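December 22, 2023

I have changed sheets more often this year than in the ten years before it. Part of that is the spare bed, which has had someone in it since June, and part of it is that I finally got tired of waking up on bare mattress.

Our mattress is deep. We bought it after the move, and I kept using the sheets from the old one, which was a good deal thinner. They went on, more or less. By morning at least one corner had let go and the whole thing had crept toward the middle. I'd tuck it back in, and the next night it would do the same.

Efua Antwi, who was staying with us at the time, said I should throw them out and buy deep-pocket ones. She was right, and I did buy one set, the Dudska ones in dark grey. They fit properly. They also cost enough that I wasn't going to replace the other three sets in the cupboard while there was still wear in them.

So I've been working out how to keep a too-small fitted sheet on a bed. I tried these, in this order:

- **Elastic straps under the corners.** They hold well. Putting them on means lifting each corner of the mattress, and my back has opinions about that. I lasted 6 weeks.
- **A rubbery mesh pad under the sheet.** It stopped the sliding but it was warm to sleep on, and bits of it came off in the wash.
- **Safety pins.** Don't. I have a row of small holes in a good flannelette sheet to show for it.
- **Clips.** Still using these.

The clips I have are plastic, a pack of 4 from Flollamano. I put them along the edges instead of at the corners, which I picked up from Pilar Medina. She used to make up beds in a ski lodge and said the corners only come off once the edge has gone slack. Pull the edge firm, clip it, then do the corners. I had been doing it the other way around my whole life.

The order I use now is head end first, both corners, then the foot, then go around and smooth from the middle out with a flat hand. Clips go on last. If you clip early you lock a fold in and end up chasing it across the bed.

Colour is a separate argument in this house. I like the mid greens and greys — they don't show every wash the way white does, and they go with the old wool blanket.

Sage is the one I'd buy again, although it won't hide everything. There are still soft creases running across the fabric on the diagonal, even with the two light-blue clips holding the edge, and the darker smudge near that edge on the right shows up plainly enough. I treat marks like that with dish soap and cold water before the sheet goes in the machine, and I leave the creases alone. I don't iron sheets and I'm not going to start.

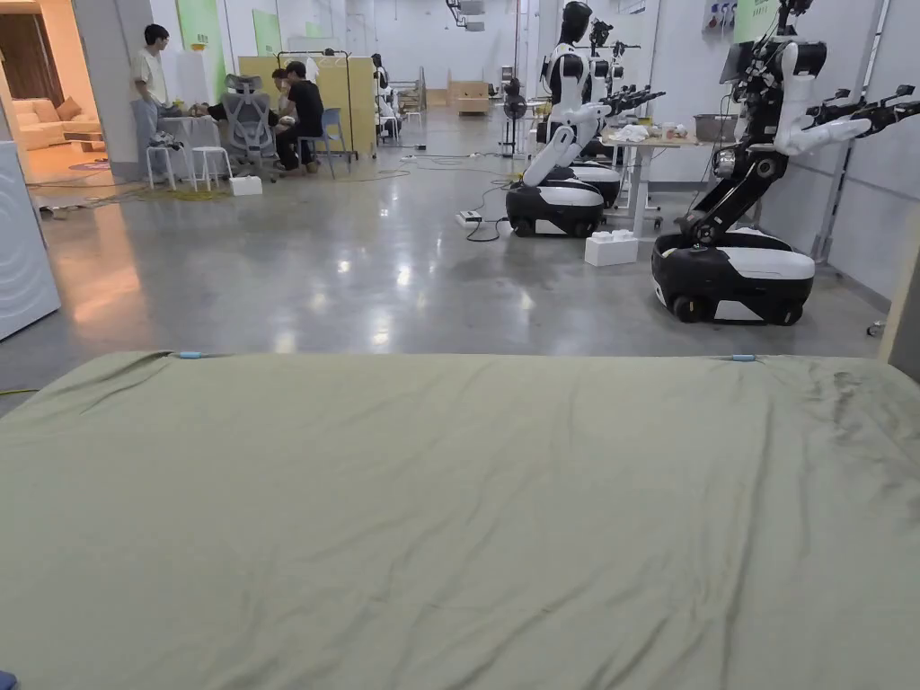

Two clips a side is plenty on a double. Space them so there's one on each third of the edge, more or less, and leave the middle free. I take them off before washing and keep them in a jar on the windowsill in the laundry, where they get mixed up with the pegs.

Next job is pillowcases. Half of ours are the wrong size too.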